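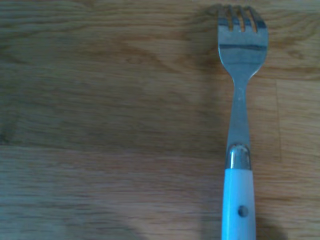 Wrist camera cell: fork picks drifting after finger pad change

lev_mykh
Cell 2 at Gisness, table pick, one arm, camera at the wrist. I swapped the finger pads in January and since then the grip lands off to one side on forks. Spoons are fine. The integrator (Unlow) says redo the hand-eye calibration and it will go away. I have done it twice. Has anyone seen this fixed by a third calibration? I doubt it.

zinchenko_m
Did you check the pads themselves before touching the software? New pads are often not the same thickness left and right. Close the gripper on a gauge block and see which finger touches first.

lev_mykh
Checked. Both touch together as far as I can tell with a feeler gauge.

ustyna.o
I'd look at the reflections. That fork head has a dark band right across it below the slots, and the handle is glossy too. If your segmentation cuts the fork at the band, the center it works out is the center of half a fork. Calibration won't touch that.

zinchenko_m
Then it would have been wrong before the pads went on. He says it started after. I don't buy lighting as the answer to everything.

ustyna.o
Did anything else change in January? People say "only the pads" and then you find the ring light was unplugged to get at the screws.

lev_mykh
OK, the light bracket did come off. It went back on the same holes. The holes are slotted.

ustyna.o
So it moved.

fendgate_skoryk
Could be the wood as well. There's a lot of grain and board joints in that tabletop, and a shadow to the left of the fork head. We ran the same sort of setup at Fendgate on a grained top and the mask kept growing into the shadow. A matte gray mat cured most of it. Vendor swore the model was "trained for any surface". Sure.

zinchenko_m
A mat hides the fault, it doesn't find it. Log the mask for 100 picks, mark where each grip landed, then move the bracket and do it again. Change one thing at a time or you'll learn nothing.

lev_mykh
Ran it with the bracket as is. 44 bad out of 100, all off to the same side. Pushed the light to the other end of the slots and got 9 bad. No new calibration.

ustyna.o
Told you.

zinchenko_m
9 is still too many for me. I'd put a dial indicator on those pads before calling it done — a feeler gauge won't show a pad that is seated crooked.

lev_mykh
Fair. Pads come off again tomorrow, and this time I'm scribing a line on the bracket first.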